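# Making your own lip and cheek balm at home

I've been meaning to write this one up since March, when I made my first really good batch, and enough of you have asked that I've finally sat down with a cup of tea to do it properly.
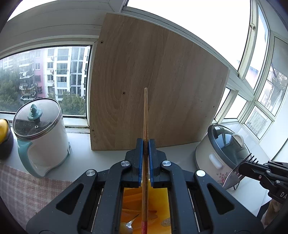

A lip and cheek balm is a lovely first project if you've never made your own cosmetics before, because there's no water in it, so you don't need a preservative, and it's very hard to ruin beyond rescue. You melt a wax, a butter and an oil together, stir in some colour and pour it into a tin. You also don't need fancy gear. A thin wooden chopstick with a tapered tip is my favourite stirrer by a mile (it gets right into the corner where the pigment likes to sulk), and an ordinary metal spoon does nicely for scooping out butter. Give everything a good wash and dry it thoroughly before you begin, as even a drop of water in the pot can leave you with a grainy balm that goes off early.

## What you'll need

- 20 g candelilla wax
- 30 g shea butter
- 50 g jojoba or sweet almond oil
- 1 to 2 teaspoons cosmetic-grade mica or iron oxide, checked as safe for lips
- a few drops of vitamin E oil
- a heatproof jug and a small saucepan
- digital scales
- clean tins or little pots with lids

That makes 100 g, enough for six or seven small tins. I buy my wax from Skinow, mostly out of habit, and my micas from Maurya, who do a dusty rose I'm rather besotted with. Any supplier will do, so long as they list the full ingredients and tell you plainly where each colour can be used. Do look out for carmine, which is a red made from insects, if you want your balm to be vegan. Beeswax works too if that doesn't bother you, but it's softer than candelilla, so you'll want nearly double the wax and a bit less oil.

## Melting and mixing

1. Weigh the wax into the jug and stand it in a saucepan with a few centimetres of barely simmering water. Candelilla takes its time, so be patient and keep the heat low.
2. Once the wax is completely clear, add the oil in a thin stream, stirring as you go. If it clouds over, leave it on the heat until it clears again.
3. Take the jug off the heat, dry the outside with a tea towel, and stir in the shea butter until it melts.
4. In a separate little dish, mix the colour with a teaspoon of the warm oil blend and mash it smooth. Tip it back into the jug, add the vitamin E and stir for a full minute.
5. Pour straight away, giving the jug a stir between tins so the colour doesn't settle.

Leave the tins somewhere level, uncovered, until they've set firm. I used to hurry mine along in the fridge, and they'd crack across the middle every single time!

## If it isn't quite right

Too hard? Remelt the lot and add a teaspoon of oil. Too soft, or you live somewhere with proper summers? Remelt with another couple of grams of wax. To test before pouring, drop a little on a cold saucer, wait two minutes, then rub it with your finger. It'll tell you about the colour as well, which always looks much darker in the jug than it does on your cheeks.

Try a dab on your inner arm and leave it a day before it goes anywhere near your face. Label each tin with the date and the ingredients, keep them out of the sun, and use them up within six months.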